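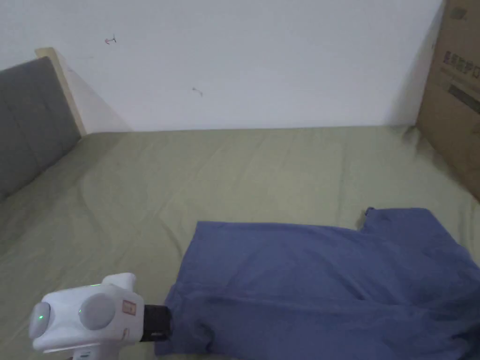 ## Folding on the bed, a thread

**1/7**
Laundry evening again. In our flat in Arnville there is no table big enough for folding, so everything happens on the bed. The green sheet is good for this work, a blue t-shirt shows very well on it and I find the sleeves quickly.

**2/7**
First I lay the shirt flat and pull the creases out with my hands. I do not iron t-shirts. My mother ironed even the kitchen towels, but she had more patience than I have.

**3/7**
The method: front side down, one side to the middle, sleeve back, then the same with the other side. After that fold from the bottom up in 3 parts. If the cotton is soft, go slowly – it likes to slide and then the corner is crooked.

**4/7**
Somebody asked me last time why I don't roll them. I rolled everything when I lived in Verkonberg, because I had only one deep drawer there. The rolls opened every time I took one out from below. Now I fold flat and put them standing, like books.

**5/7**
My drawer is a Wisitz, bought second-hand, 90 cm wide. Two rows of t-shirts fit in it and a short row of socks at the side. The left runner is a little stiff, I put candle wax on it in October and it helped for some weeks.

**6/7**
Clothes that I did not wear the whole summer go in a cardboard box. I still have to decide about the blue ones. They are all almost the same blue and I keep buying more, I don't know why. The full box goes to the Pitkänen shop, they take clean clothes until 6 in the evening.

**7/7**
Next time I will write about fitted sheets. I have watched many videos and mine still looks like a pillow. If you have a way that works for one person alone, with short arms, please write it under this post.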